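**Soup night back on at Prekberg hall, tableware sorted at last**

PREKBERG, 9th December - The Friday soup supper is back after a gap since June. Doors at the hall open at six, food from half past. Bring cash, the card reader is still on order.

Short version for those who only want the basics: noodle soup, two kinds, one with chicken and one without. Bread from Widmer as before. Tea is free. Seats for 60, and when they're gone they're gone, so don't turn up at eight and expect a bowl.

Longer version. The supper stopped in June when the old kitchen floor came up and the whole back room had to be emptied. Everything went into boxes, boxes went into the shed at Lestholm, and a fair few of them came back with the wrong labels on. Plates marked as glasses, glasses marked as "misc". The soup things were the last to surface, in a box that said CURTAINS.

Waltraud Baumgartner has run the supper from the start and has been at the hall most evenings this week getting the tables ready. She had the last of the unpacking done by Thursday night, she told us, apart from the ladles.

"I've found one ladle," she said. "I know we own more than one ladle. If anybody took one home to wash, please bring it back, no questions."

The final tally from the unpacking is 354 pieces of tableware, which takes in bowls, saucers, spoons, chopsticks and the small dishes for chili oil. Of those, 168 are new, bought from Jomard with money from the spring sale. The rest is the old stock, washed twice. Some chipped bowls have been thrown out and a couple kept back for plant pots.

The bill for the new stuff and the kitchen shelving together came to 3,000, a bit over what was set aside. The difference will come out of the door money from the first few suppers, so please don't grumble if the price is up a little. Kids still eat for half. 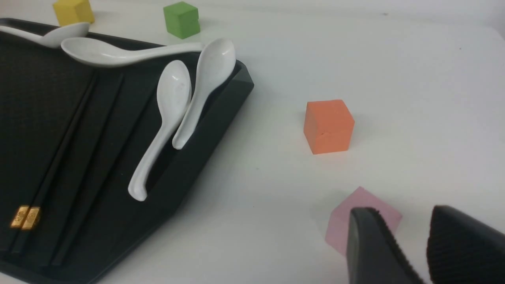
Spoons are the white ceramic kind again. There was a push in the summer to go over to metal ones, easier to wash and they don't break, and it got as far as somebody bringing a sample set along. Baumgartner was not keen. She says a metal spoon gets too hot to hold in your mouth and that people slurp properly with the china ones. So china it is. Mind them on the stone step please, that's where most of the old ones met their end.

Chopsticks are black with a gold band near the thick end. They look smart but they are not for the dishwasher, so they get done by hand in the small sink and dried flat on a towel. Whoever is on washing up, please read the note taped over the tap before you start. It's there for a reason and it took a while to write.

The idea for this season is that things go out on trays, so people can help themselves, instead of every place being laid. Laying every place used to take the best part of an afternoon and half of it got moved the minute people sat down anyway. Black trays, chopsticks and spoons to share down the table. If your end runs short then ask, don't go raiding the next table along.

Forks are available. No shame in it. Ask at the hatch.

Other bits:

- Parking is round the back only, front is being dug up again
- The side door sticks, push low down by the hinge end
- Coats on the rail and not over the radiator, last winter we had a scorched sleeve
- Allergies: list of what's in each soup is up by the hatch. The one without chicken has sesame in it
- Dogs, sorry, no

Lestholm people who usualy share a ride should meet by the bus shelter at twenty to six. Two cars going so far, room for a few more if everybody squeezes up. Return trip leaves when the second lot of washing up is done, so be ready to lend a hand or bring a book.

Help wanted too. Setup needs three more pairs of hands from four o'clock, mostly chairs. The chairs are stacked in the corridor and the long tables are already up. Someone tall for the lights would be good. Clearing away is the harder job to fill and always has been. Anyone staying to the end gets to take leftover soup home, bring your own tub with a lid that fits.

Next supper after this one is not fixed yet. Depends on turnout and on whether the floor people need to come back, there's a soft patch by the fridge that nobody is happy with. Notice will go up on the hall door and in the window at Widmer as soon as theres a date.

Baumgartner is also after recipes for the new year. She wants a decent fish soup that can be made in the big pot without falling to bits, and says last year's attempt was "mostly bones". Write it out clearly with amounts, put your name on it and hand it in at the hatch. Nothing that needs a blender, the blender has not come back from Lestholm either.

Correction to last week's item: the supper starts at six, not five as printed. Our mistake. The two people who rang up about it were right.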